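When I came to Paltstead, the village had one shop and it was closed every afternoon. People told me this with some pride. For bread you went in the morning, or you drove 19 miles to Damow.

Hằng Trouble was not the name on her first sign, but the painter had made it so, and Hằng Trương kept the board in her kitchen for years. She opened her own shop in December, in the old post office, with 81 products on the shelves and a heater that smelled of dust.

## What people buy

She expected to sell rice and onions. In the first winter she sold mostly sweets, stamps and batteries. Children came after school, and their grandparents came a little later for the same things.

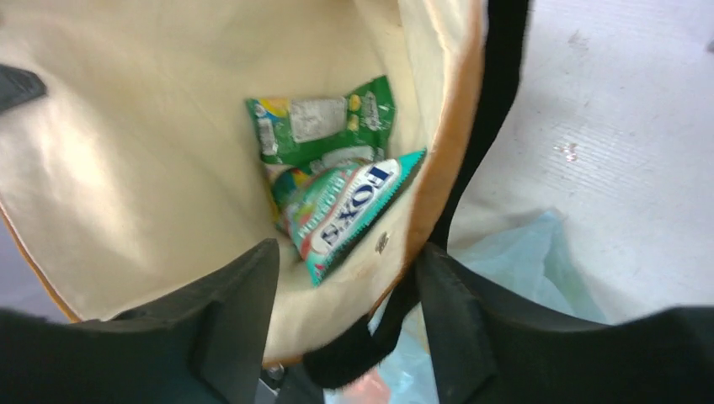 ## The evening hour

The shop stays open until seven, and the last hour is the one I like. The bus from Damow stops outside and the driver comes in for tea. Paltstead has 700 inhabitants, and on a wet evening I believe I have met half of them beside the freezer.

Hằng is 71 now. She has been asked to sell the building two times and has refused both. Her niece will take the mornings from spring, and they are still discussing the price of eggs.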